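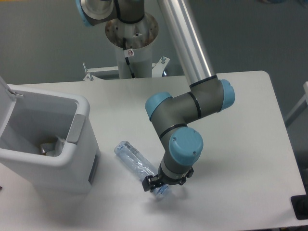

Protective stop C4 on bottle pick, arm will not clear without a power cycle

Forum: Cell integration / Faults and recovery
Status: open

plutdale_cell2
7 October 2025

Six-axis arm on a pedestal, two-finger gripper, white table, open bin at the left side of the table. Task is to pick a plastic water bottle lying flat and drop it in the bin. Controller software is ours, gripper driver is the stock Emeo package.

Fault: on the descent to the bottle the arm goes into protective stop. The log line is

joint 4 torque deviation, limit exceeded, category 2 stop

The stop itself I can live with. The trouble is the recovery. After acknowledging, the arm re-enables for under a second and stops again with the same line. Only a full power cycle at the cabinet gets it back, and during the power cycle the gripper opens and drops whatever it has.

First seen at cycle 217 of an overnight run. Second time at cycle 600. After that I could not get past a few dozen cycles without it.

Checked so far:
- payload set to gripper mass plus bottle
- cable not snagged at the base
- gripper fingers not touching each other at the commanded width
- same fault at half speed

Not checked: brake wear, encoder on joint 4.

jorier_fan
Post the descent height. Bottles on their side are low. If your pick height is set from the bottle diameter and the bottle is crumpled, the fingertips reach the table before the program thinks they do. The arm pushes, a wrist joint sees it, you get a torque deviation. Your bottle is not a cylinder any more.

plutdale_cell2
Pick height is a fixed 4 mm above the table for the fingertips. Set with a feeler gauge at the center of the table.

jorier_fan
And at the other positions?

plutdale_cell2
Not measured. The table is a separate piece from the frame the arm is bolted to.

torque_ledger
I don't think it is table contact. Contact would give a force limit event on the tool before a single-joint deviation, if the tool limits are configured at all. A single-joint deviation that comes straight back after acknowledge says the controller still believes there is an external load. Two candidates: wrong payload or drifting torque sensor. The OP says payload is right. I would run the zero check on joint 4 with the arm in the upright pose and no gripper fitted.

jorier_fan
It comes straight back because the arm is still pressing on the table. Acknowledge does not move the arm. It re-enables in the same pose with the same preload and trips again. The power cycle works because the gripper opens and the brakes let the pose relax slightly. I have seen that on two cells.

torque_ledger
Brakes on this type of arm engage at power off. They do not relax anything.

jorier_fan
There is backlash before the brake pin catches. A fraction of a degree at the wrist is enough to unload a fingertip.

torque_ledger
Depends on the brake. Friction brakes have no pin. OP, which is it?

plutdale_cell2
Pin. You can hear it click.

nightshift_okafor
Safety question before the rest. When the arm is in this state, how are you clearing it? If someone is reaching over the table to pull the bottle out while another person acknowledges at the pendant, stop doing that. A category 2 stop keeps drive power on. The arm is held in position by the motors and will move if the fault clears with a motion queued.

We had this at Okafor last year on a sorting cell. Operator had a hand on the object, fault was acknowledged, program resumed from the queued waypoint. No injury, the hand was on the outside of the finger. The procedure was changed the same day: emergency stop first, then hands in, then out, then release, then program restart from home. No resume from the middle of a pick.

plutdale_cell2
I have been pulling the bottle out with the pendant in my other hand. Understood. Changed as of today. I have also removed the resume option from the operator screen.

nightshift_okafor
Good. Also fix the drop on power loss. If the gripper opens when it loses power, find out whether that is the hardware or the driver. On ours the driver sent an open command at initialization, so it was a startup event and had nothing to do with losing power.

plutdale_cell2
Same here. The Emeo package has a startup homing flag, default on. The fingers stay put when power goes off and open when the driver comes up. Flag is now off.

Measured the table. Fingertip clearance at the center is 4 mm as set. Toward the bin side it closes up until the gauge will not go under at all. The logged faults with a stored pose are all on that side.

jorier_fan
So the table is not parallel to the arm base. Contact.

torque_ledger
Accepted for the ones with a stored pose. It does not explain why the tool force limit was silent. Please post that setting.

plutdale_cell2
Tool force limit was disabled in the safety configuration. Carried over from the file for an earlier cell. Enabled now, checksum changed and recorded.

Shimmed the table and restarted. 798 cycles, one stop, and that one was a tool force event with the bottle pinched at the cap. It cleared with the new procedure and no power cycle.

torque_ledger
I would still do the zero check. Months of pressing into a table does the wrist gearing no good.

plutdale_cell2
Booked for the next maintenance window. Leaving the thread open until I have the joint 4 numbers.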